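青年公益圈问答 > 项目运营 > 已有回复

我们社区的“青年发声”项目做了一年多，越做越怀疑到底有没有用，想听实话
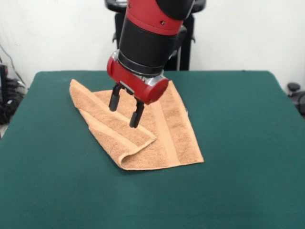
发帖：栗子不加糖

先说背景。我在Kakstead一个很小的青年公益组织做项目协调，全职两个人，其余都是兼职和志愿者。我们主要服务从外地、外国搬来的家庭里的年轻人，十六岁到二十四岁，很多人家里说一种语言，学校里说另一种，对本地的事情基本不闻不问。去年我们申请到一笔小额资助，出资方是Curadia，项目名字写得很响亮，叫“青年领导社区变革”。申请书里那些话大家都熟：赋能、参与、发声、可持续。我自己写的，写的时候就有点心虚。

一年下来，账面上很好看。年度小结里写的是累计参与827人次，开了15场工作坊，还办了一次青年论坛。出资方很满意，问我们明年要不要扩大到Witkowska那一片去。

问题是我越看越觉得不对劲。

第一，人次是怎么来的我最清楚。同一个孩子来了九次就算九次，论坛那天路过进来喝饮料的也签了到。真正连续参加超过三个月的，两只手数得过来。

第二，所谓“发声”，基本就是我们请他们坐下来，在大白纸上写“我希望我的社区有什么”，然后拍照，然后写进报告。写的东西每次都差不多：晚上的公交车太少，没有不花钱又能待着的地方，找兼职时人家一看姓氏就不回邮件。我们把这些整理成一份建议书交给了区里，区里回了一封很客气的信，说“将纳入考虑”。到现在什么也没有。七月有个女孩问我，上次写的公交车那件事后来怎么样了，我答不上来。

第三，论坛上发言的永远是那四五个人，本来就能说会道，本来就在学校里当干部。安静的还是安静，不来的还是不来。

现在领导的意思是趁热打铁，扩大规模。我的意思是先停一停，弄明白自己在干什么。领导说我太悲观，说“历史上哪次改变不是年轻人带头的”。这话没错，可那些年轻人也不是被请去写大白纸的吧。

所以想问问做过类似项目的人：
这种青年参与项目，到底怎么判断有没有用？
参与的人少但是稳定，和参与的人多但是走马灯，出资方那边怎么交代？
要不要接扩大的活？

不需要安慰，我每天都在给别人打气，已经打不动了。

补充一句：我们的场地不收租金，但下午五点半以后才能用，周边高中生放学早，中间有两个小时他们就散了。这个可能也有影响，我不知道影响有多大。

回复：Oluwaseun Onyeka

我中文是后来学的，写得不漂亮，请见谅。我做移民青年的工作有些年头了，先后在三个组织待过，其中一个已经关门，关门的原因跟你说的情况很像，所以我多写几句。

先回答最容易的：扩大的活，照你现在的描述，我不会接。扩大到新的地方，第一件事是招人，第二件事是重新谈场地，第三件事是在一个没有人认识你的地方从头建立信任。你们全职才两个人。出资方愿意给钱做新的点，往往不愿意给钱养老的点，一年以后你会有两个半死不活的地方。我关门的那个组织，最后一年在四个区都有“站点”，其中两个站点就是一把钥匙和一个文件夹。

然后说有没有用。你怀疑人次，我赞成你怀疑。但我不赞成马上跳到“所以没用”。人次只能说明门开着。你要另外找几样东西来看，我说我自己会看的：

有没有人在你没有邀请的情况下自己做了一件事。多小都算。我们当年有个男孩，工作坊上一句话不说，后来自己跑去跟楼下的理发店老板商量，让他们几个人周末在店门口摆桌子修自行车。这件事没有写进任何报告，因为不在指标里。我认为那一年只有这件事算数。

有没有人跟你们吵过架。如果一年下来没有一个年轻人说过“你们这个安排不合理”，那他们多半把你们当成老师或者发饮料的人，没有当成自己的组织。那个七月问你公交车的女孩，她在追问你，这是好事情。你应该去找她，告诉她你答不上来，再问她愿不愿意一起去要答案。

走掉的人为什么走。这个最少有人做。拿名单出来，挑二十个只来过一次的，打电话或者发消息，问一句就够。会有一半不回你，剩下的里面你会听到难听的话，也会听到很实际的原因，比如要接弟弟放学，比如那天的话题听不懂，比如来了以后没有人跟他说话。你提到五点半之前的那两个小时，我猜这是大原因，可是我也只是猜，你去问就知道了。

关于公交车。你们把四五个要求放在一份建议书里交上去，这是最容易被客气回信打发的做法。区里那么多部门，一份什么都说的文件，没有一个人觉得是自己的事。我们后来学乖了，一年只咬一件事。晚班公交就是晚班公交，找到管线路的那个办公室，带着年轻人去开会，会后发邮件把对方说过的话写下来，每个月问一次。很枯燥，年轻人也会嫌枯燥，有人会走。第一次我们要的是延长末班车，最后拿到的是在站台上多装一盏灯。孩子们很失望，我也失望。可是那盏灯现在还在，后面一批孩子来的时候，老的会指给他们看。

我也要说句不好听的。“青年领导”这个词，如果钱怎么花、题目怎么定、什么时候开会都是大人决定，那就别用这个词，叫青年活动就好，没有什么丢人。你可以做一个小实验：从预算里拿出200欧，不设题目，让他们自己决定怎么花，你只管发票。你会很紧张，他们可能会买一堆零食。第一次买零食就买零食，看第二次。我见过第二次还是买零食的，也见过第二次开始吵架投票的。

出资方那边，我的经验是他们没有你想的那么傻，也没有他们自己说的那么在乎“深度”。项目官员自己也要往上交数字。你把人次照报，旁边再加一栏“连续参加三个月以上”，数字小就小，写清楚你打算怎么让它变大。多数人会接受。也有不接受的，我遇到过一个，直接问我为什么要把自己的成绩写差。那种钱我后来没有再拿，当然那时候我们还有别的钱，你们有没有我不知道。

那四五个能说会道的，不要嫌弃他们。让他们少上台，多去做带人的事。一个会说话的孩子陪着一个不会说话的孩子去办公室问一句话，比他在论坛上讲十分钟有意义。当然他们不一定愿意，上台有掌声，陪人没有。

回复：过路的老陈

看完了，说点不同意见。

楼上讲得很好，但是楼主别被带着走得太高尚。先算账。你们这个资助一年多少钱？两个全职里面有几个人的工资从这里出？如果扩大不接，Curadia明年还续不续？你领导急着扩大，未必是虚荣，有可能是看到明年的窟窿了，没跟你说。我在这种机构做过五年财务，见得多了。做项目的觉得领导爱面子，领导觉得做项目的不当家，两边其实看的是不同的表。

我们那时候有一笔钱，每季度1660，听着不多，正好是一个兼职的全部工资。项目同事嫌那笔钱附带的报表太蠢，嚷着要退。退了以后兼职走了，那个兼职是唯一会说孩子们家里语言的人。所以退之前先看清楚那笔钱到底养着谁。

另外，大白纸没你说的那么坏。对有些孩子来说，有人认真问他一句“你想要什么”，一辈子可能就那么一两回。我不是说这就够了，我是说别因为区里没动静，就觉得当时问也白问。

至于什么自己花钱的实验，可以，先问清楚资助协议允不允许。很多协议里餐饮有上限，超了要你们自己垫。别到时候孩子们民主投票买了披萨，你自掏腰包。

还有，你领导那句“历史上”，听听就算了，不用反驳，反驳赢了也没用。

回复：小满2

支持楼主！年轻人就是未来，坚持下去一定会有收获的。我们学校也参加过Esov的青年营，特别有意义，认识了好多朋友，推荐你们也去联系一下他们，说不定可以合作。

发帖人追加：栗子不加糖

谢谢几位，回一下。

老陈问的账我去问了。你猜得差不多，我的工资有大概一半从这笔钱里出，这件事我居然一直不清楚，是我自己的问题。扩大的那份预算里多出来的部分，几乎全是场地和交通，人手只加了每周几个小时。我把这张表拿给领导看，她没说话，后来说那就先跟对方谈谈能不能改成在原来的地方多加一个下午时段。能不能谈成不知道，我不抱太大希望，Curadia那边的人对“新社区”三个字很执着。

Onyeka说的打电话，我做了一部分。没有找二十个，找了十一个，回我的五个。有两个说时间不合适，要看店或者接孩子（家里的小的）。一个说以为是补习班，来了发现不是。一个说那天坐在他旁边的人一直在讲学生会的事，他插不上话。还有一个反问我，你们是不是又要拍照。最后这条我看了好几遍。

那个问公交车的女孩我也找了。我照你说的，直接告诉她我不知道。她的反应比我想的冷淡，说“哦，我猜也是”。我问她要不要一起去问，她说要想想，功课多。所以也没有什么感人的进展。不过她把她那条线路的末班时间和她下班的时间写在一张纸上给了我，中间差了十几分钟，她每周有三个晚上是走回去的。我打算先拿着这张纸去找管线路的办公室，电话打过一次，转了两个分机，让我写邮件。

自己花钱那件事，协议里确实有餐饮上限，得先写信去问，信已经发了。

Esov我知道，他们的营是收费的，我们这边的孩子多半去不了，不过还是谢谢推荐。

回复：Oluwaseun Onyeka

“你们是不是又要拍照”，这句话请你放到下一次团队会上念出来。我们当年后来定了规矩，拍照之前由年轻人自己表决，一个人不同意就不拍人，报告里就用文字。出资方抱怨过一次，之后也习惯了。

邮件记得写上那条线路的号码和具体的钟点，一封只写这一件事。两个星期没有回就打电话，打的时候报邮件的日期。她要是决定不去，你也先别替她可惜，过一个月把回信给她看，哪怕回信是坏消息。

回复：过路的老陈

加时段比加地方好谈，你让领导在信里写成“服务时间覆盖扩大”，“扩大”两个字保留着，对方好往上报。别笑，真管用过。

另外你工资那一半的事，续约谈完之前自己留个心，简历更新一下不犯法。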